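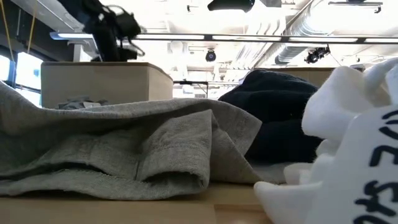
Gray woven garment, black fabric and white cloth with black lettering, unfolded, on the sorting table.

Tundgate textile sorting, gallery 2

This page covers the table stage of textile sorting at Tundgate. It follows the January gallery, which dealt with intake and weighing. The text was written by Ilham Soliman from bench notes kept by Somkiat Kongkaew, and it is meant for people who already know the basic order of work: intake, table, bin, shelf.

Pieces go onto the table as they come. No attempt is made to shake them out first. A crumpled garment hides its own hem, seams and label, and the sorter has to find at least one of these before anything else can be done. On gray and black pieces the hem is usually the best starting point. A rolled or stitched edge throws a shadow under overhead light and can be followed by eye or by hand to a corner.

Notes on color and light

Dark fabric is the slowest category. Folds in a black pile lose their outline toward the bottom, and two pieces lying together are easily taken for one. The rule at the table is to lift black items singly from the top and never to pull from the side. White items have the opposite fault -- thick folds look like separate layers when they are a single piece turned over on itself.

Printed lettering is useful when it can be reached. It gives the sorter a face side, and from there the neck or the upper edge follows. Lettering is not used to grade an item. Salma Filali tried that on an earlier sheet and dropped it after one round, as the same print turned up on pieces of very different weight. 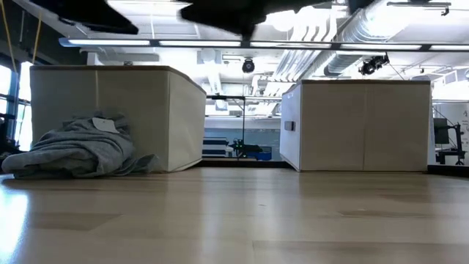
Bins are assigned before the first piece is touched. The bin on the left takes items that will be folded and shelved, and the bin on the right takes items held for a second check. The assignment stays fixed for the whole session, even if one side fills much faster. Swapping sides halfway was tested in January and caused more errors than it saved time.

Fabric bins were chosen over rigid crates. They weigh little, they do not mark the tabletop, and the walls give when a full armload is pushed in. The weak point is the rim. If the rim folds inward, the next item catches on it and hangs outside. Sorters press the rim back into shape between loads. A gap is kept between the bins so that a sleeve or a corner does not end up lying across both.

Labels

Tags are read at the table and not at the shelf. Where a tag is on top of the pile it is read first, before the folds are opened, and the piece is then turned with the tag kept in view. Where no tag is found after both sides have been checked, the item goes to the second check bin. It is not returned to the pile.

Record sheet

The Berrada sheet has 4 columns: color, type, tag, bin. Size was removed from the sheet this year. Type is entered as garment, towel or other. If the sorter cannot tell a garment from a towel without unfolding it, the entry is left open until it has been unfolded -- guesses are hard to trace later. A sheet holds up to 10 entries and is then replaced, with the session number copied to the new one.

Questions about the sheet go to Siham Erraji. Corrections to this page go to Leandro Esteban, with the gallery number in the subject line.

Previous: Gallery 1, Intake and weighing
Next: Gallery 3, Folding and shelving
Page updated 2025-03-05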